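About Cirillo

We take apart and rebuild old office desktops at our workshop in Skustthorpe. Plenty of firms will tell you a used PC is "as good as new." We doubt it, and we don't print it on our boxes. 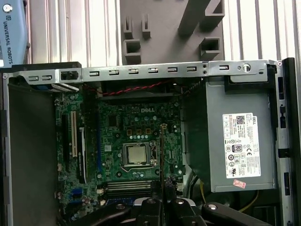 2 min read

A Dell board with the processor still in its socket tells us very little until it has been tested. Sellers' labels tell us less – we ignore them. Memory gets checked one stick at a time.

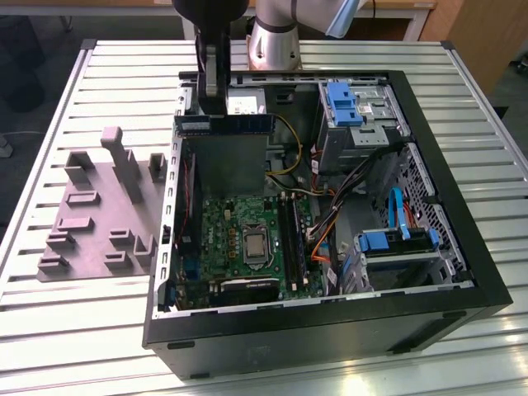
Drives are another matter. We have yet to see a wiping certificate we'd trust on sight, so we do our own. Machines that pass are sold through Cotis with a plain list of what was replaced. The rest go for parts.

We don't offer a "green score" either. Ask us how one is worked out and we'll shrug.

Page last checked 2022-08-05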